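Folding knits on a hard top: keeping the hem flat

Forum: Laundry and Linen > Folding and Storage

stulow_flats
I fold T-shirts into a long rectangle first and then roll or file them. Lengthwise fold, sleeve back over the body, then the crosswise folds. The first step is fine. The trouble starts when the hem comes over. It sits proud of the layer under it and sticks out past the side by a finger width. On a stack of 9 shirts the hem side ends up taller than the fold side and the stack leans.

Surface is a smooth countertop. Shirts are midweight cotton jersey, machine dried. Is this a technique problem or a surface problem?

marginwalker
Technique. Jersey stretches across the width more than along the length. If you drag the hem over by its middle you widen it. Hold the two corners and lay it down.

Briggs_44
Disagree, it's the surface. Smooth stone or laminate gives the bottom layer nothing to hold on to, so it creeps while you work on the top layer. Put a cotton towel under it. I have used a towel on a table for 7 years and my stacks don't lean.

Babatunde Eze
Both of you are describing real effects, but the double-needle hem matters more than either. A hem is two thicknesses of fabric plus stitching. Fold it onto the body and it is still two thicknesses, next to a single one. No surface changes that. The fix is to stop the hem short of the edge of the fold so that the ridges don't stack in the same place.

Terrazzo-pattern top, green cloth:
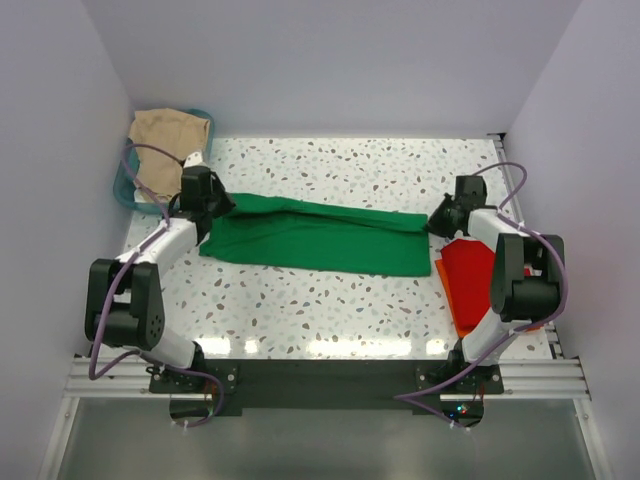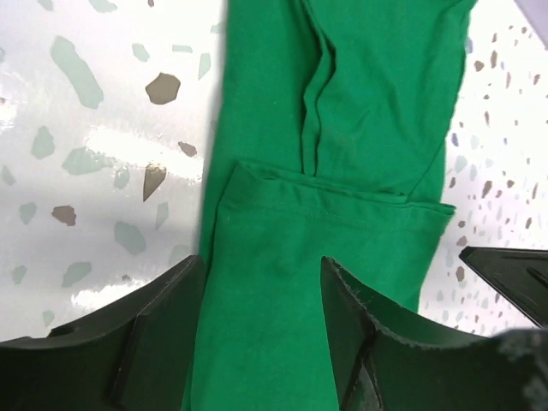
Procedure I use:
1. Lay the shirt face down and square the shoulders.
2. Fold one side in to the center line. Turn the sleeve back so its crease runs parallel to the side of the shirt.
3. Repeat on the other side.
4. Pull lightly from both ends at the same time. Enough to remove slack, not enough to stretch the ribbing.
5. Bring the hem up and stop 3 fingers short of the collar.
6. Fold in half. Alternate the direction of every second shirt in the stack.

Step 6 does most of the work for the lean.

Briggs_44
Step 4 on a slick top will shift the whole shirt unless both ends are pulled evenly. That is my point about the towel.

Babatunde Eze
Then pull evenly. On a towel the bottom layer grips, so tension from the ends only reaches the top layer and the wrinkles underneath stay in. I would take the slick top for step 4 every time.

marginwalker
Agree with Eze on 4. Not sold on 5. If the hem stops short you get a step at the collar end, and filed upright in a drawer that step catches the next shirt.

Babatunde Eze
For upright filing, fold in thirds after step 5 and put the collar on the inside. The step is then enclosed. For shelf stacks it makes no difference.

orell_k
Does fiber content change any of this? Most of mine are 100 percent cotton but a few are blends and they spring back open.

Briggs_44
Blends with elastane will do that. Fold them warm from the dryer and put them at the bottom of the stack.

marginwalker
Bottom of the stack, yes. I wouldn't fold warm. The creases set and you see them across the chest when you wear it.

stulow_flats
Tried steps 1 to 6 on the same 9 shirts, no towel. The stack is level apart from the top one, which has a pocket. Alternating the direction made the larger difference. Stopping the hem short made a smaller one, and I only noticed it on the heavier shirts. Sleeves still bunch where they go under the hem.

Babatunde Eze
Turn the sleeve back at a shallower angle so the cuff finishes above the point where the hem lands. Long sleeves need a second turn.

Briggs_44
Or use a towel.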